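Taking two kids to the Ornard robot open day: worth the drive, and what do you see?

Asked by uslow_mom_of_two in Days Out and Visits

Hi all! My two (seven and ten) have been begging to go to the next open day at Ornard, the one where they let you stand right up at the little booths and watch the arms at work.

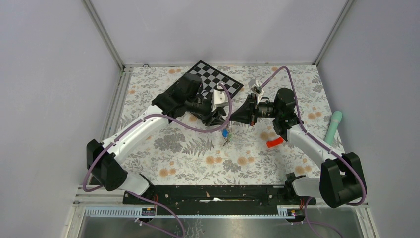
We're over in Uslow, so it would be 42 miles each way, and I'd like to know a bit more before I promise anything. The page on their site is pretty thin. It says "live demonstrations throughout the afternoon" and gives a phone number, and when I called I got a very nice recording. What do the robots do while you're watching? Is it a show with someone talking, or do you just wander around? My older one will happily stare at a machine for an hour, but the little one needs something to happen every few minutes or she starts climbing on things. Also, is it loud? She wears ear defenders at fireworks and I can bring them along if need be. Any advice would be so appreciated, we've never been to anything like this!

Posted June 22, 2022

ferngully_gran

Oh, do go! I took my grandson to the spring one and we had a lovely time, though I'll admit I went in expecting something out of the movies and it was much homelier than that. They have a row of booths, and the one we liked best had two arms facing each other over a flowery mat, just like a tablecloth my mother had, with ordinary household bits and pieces laid out for them to pick up. A person stands next to each booth and tells you what the arms are going to try. Then you wait, and this is the part to prepare your little one for, because the arms can be slow. Ours took several goes at picking up a set of keys, and the whole crowd was leaning in and going "ooooh" every time. When it finally got them a man behind me clapped so hard he dropped his coffee.

As for noise, no, I wouldn't call it loud. The arms themselves make a sort of soft whirring. The room does get echoey once it fills up, so bring the ear defenders anyway and keep them in your bag. I'd get there when the doors open. By the middle of the afternoon we were three deep at the popular booths and I had to lift my grandson up, and he is not a small boy anymore.

There's a café of sorts (a hatch, really) with decent soup. Parking is free but the lot is gravel, so mind your shoes if it's been raining.

dial2047

its fine. kids get in free. room 402 has the big arm, go there first

tinkering_on_sundays

I've been to 3 of these now, so let me add a few things to what's been said, and sorry in advance for going on a bit.

The demonstrations come in two kinds and it helps to know which you're looking at. At some booths a person is steering the arms by hand, using a smaller set of controls off to the side, and at others the arms are working from what they've learned. The staff will tell you which it is if you ask, and your ten-year-old should definitely ask! They love being asked. One of the Ekico people spent a good fifteen minutes with my niece explaining why soft things like socks are so much harder to pick up than a block, and she has talked about it ever since.

For the younger one, pick up the activity sheet at the front desk as you come in. You get a stamp at each booth, and it gives her a reason to keep moving while her sibling stares. There's also the Þorgeirsson table near the back (I have never once managed to pronounce it to anybody's satisfaction) where children can work a simple gripper themselves with a lever and try to move beanbags from one tub to another. Allow extra time for that. We had to be gently moved along.

Two practical things. Please tell them not to reach into the booths, even when the arms are sitting still, since they can start up again without much warning. And check the date before you set out, as the July one got moved last year and we drove all that way to find a locked door and a note.

Small correction to the answer above mine: 402 was closed for repairs the last time I went, so ask at the desk before you climb all those stairs.

uslow_mom_of_two

Thank you, thank you! Lever and beanbags has sold it. I'll call again about the date and we'll be there when the doors open, ear defenders packed.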